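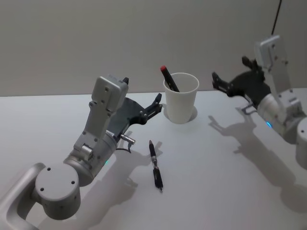
# Two arms, one cup, and my old job

Quick one, on break, shift starts again at 2.

So the pens are still the test. Marker in the cup, pen on the table, two arms. We pack desk sets at the Limville site, 192 kits to a pallet, and the cup is the part everybody hated. Small stuff, your wrists go first. I did it for two winters.

Now I'm on the other side of it. Laying pens out, checking grips, writing down what got dropped. Sheet from this morning says 145 tries, 42 drops. Not great! Better than September though. The ribbed pens are worse than the smooth ones and I have no idea why, Dratstead wants a note on it by end of shift.

What's changed for us, since people keep asking:

- No more kit quota on the board. I miss it a little, weird as that sounds.
- Less standing. More screens. My eyes are shot by 4.
- Two people from my row moved to the Carkau building. They didn't ask for it. Pay is the same, the drive isnt.
- Training was three afternoons. Should of been three weeks.

I don't hate the arms. I like getting one to do a thing it couldn't do before lunch. But management talks like the row was always going to be gone, and we found out from a poster by the time clock. Still mad about the poster.

Ok, bell. Will write up the meeting when I get the notes.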